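4.2 How small cloths get put away

We were delighted by how much there was to learn from the humblest item in the linen drawer. Large sheets have long had the attention of people who write about folding, and shirts are well served too, but the small printed cloth – the kind that dries a cup, covers a bowl of dough or ends up over somebody's shoulder – has hardly been looked at. In the Lurnness households it turned out to be the piece that was handled most often and folded in the greatest variety of ways.

Each of the 18 households kept a diary through December and let Amber Verstraete sit in on one round of laundry. Four habits came up again and again: the plain half fold, the fold in thirds, the roll, and what one family cheerfully called "the stuff", where the cloth goes into the drawer as it comes. We had expected the last of these to be a sign of haste. The diaries tell a richer story. Several people who folded their bath towels with great care still stuffed their small cloths, and they could find the one they wanted faster than we could, going by a bit of print or a colored edge showing at the top of the heap.

That colored edge deserves more credit than it has had. A cloth with a plain band or trim gives the hands a place to begin. Our folders looked for it first, pinched it, and let the rest hang or lie as it liked before squaring anything up. Cloths with the same print all over took longer to get started on, and people turned them over more often. Van der Linden (2000) noticed something close to this with napkins, and we are very happy to be able to carry the point over to kitchen cloths.

The bunched state matters just as much as the folded one. It is where every fold starts, and a rounded heap hides its corners well. Figure 4 gives a case with both features we care about, a small print and an orange band, gathered into a loose mass with part of the edge lying flat on the table.

Figure 4. Printed cloth with orange band, bunched, held between two hand-held grippers. 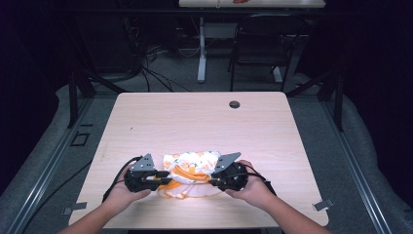
Does a cloth need ironing before it is folded in thirds?

Smoothing it flat with the palm is enough for most kitchen cloths, and ironing mainly helps with stiff linen that has dried in creases.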